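Thu 30 April

I have been meaning to write about bread for weeks, and then the sourdough starter went and doubled over the rim of its jar on Tuesday night, so I suppose the bread decided for me! My starter is called Cetura (my niece picked the name and it stuck), and she has lived on top of our refrigerator for three winters now, fed on plain white flour and whatever rye I have left over.
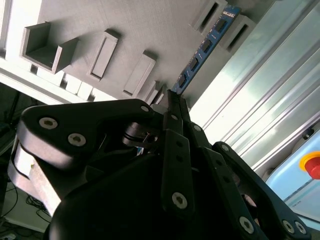 Flour, and why I stopped fussing

When I started, I bought every kind of flour I could find and wrote down the weights in a little green notebook. These days I use 342 grams of water to a bag-end of bread flour, a good pinch of salt, and I go by feel after that. The dough should be tacky, a bit like the back of a sticky note, and if it climbs up your wrists you can always wet your hands and carry on. I let mine sit overnight in the coolest corner of the kitchen, usually 14 hours when the weather is mild, and I try very hard not to poke it. 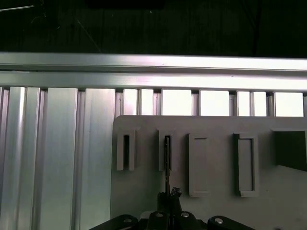 The baking is the part I love best, mostly for the smell, which gets all the way up the stairs and brings people down in their socks. I use my mother's old covered pot and leave the lid on for 34 minutes, then take it off until the crust is as dark as I can stand. My mother liked hers pale and soft, and we never did agree on that, though she always ate the heel of mine with butter and a little honey while telling me it was burned.

I'm hoping to try a seeded loaf in May, with sunflower and maybe some caraway, if I can talk the rest of the house into caraway. Do tell me how you do yours.
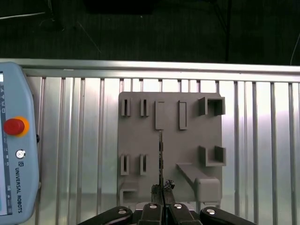 Mahlet Gidey: Please don't skip the caraway! Toast it in a dry pan first and use half of what you think you need. My kids swore they hated it and they finish the loaf before it has cooled. I leave my lid on a little longer than you do, but my oven runs low.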